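Bench Trays: a layout guide for small teaching labs

Version 5, updated Thursday, June 16, 2022
Maintained by Aidan Corrigan

What this is

A plain-text set of notes and tray cards for keeping bench glassware in order between classes. It started as one taped-up sheet in the Mac Carthaigh teaching lab and grew into 98 cards, one per tray setup, and I'm so pleased with how it has come along! Print them, edit them, swap our names for yours.

What's in the folder

cards/ – the 98 tray cards, one text file each
labels/ – short names for the front lip of a tray
checklists/ – opening and closing lists for the bench
CHANGES – what moved and when

How the layout works

Trays live in a row at the back of the counter, right up against the wall. Everything in front of them is working space. We use white open-topped trays with a slanted front lip on a black countertop, and I love that pairing – you can find your tray from the doorway.

Each card lists what belongs in one tray and nothing more. Glass that is used together stays together, so a beaker shares its tray with its stirring rod, and the alcohol lamp gets a tray to itself, set on its tripod.
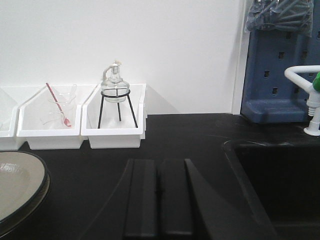 Using a card

1. Open the card for the setup you want and read the whole thing first (they're short).
2. Place the tray before you fill it.
3. Put the heaviest glass in first, then anything that leans.
4. Lamps go in unlit and fully cooled.
5. Write your initials on the checklist.

Card fields

name: the tray name, eight words at most
holds: every item, in the order it goes in
position: left, middle or right
notes: anything odd, such as a rod that only fits on the diagonal

Known gaps

Clear beakers are hard to spot in white trays, so a colored rod in the beaker helps a lot – red is my favorite. Round dishes don't have a card yet. I'm hoping to write those up by October.

Contributing

New cards are very welcome, even rough ones! Copy cards/blank, fill in the four fields and send it over. Please keep each card under 100 words.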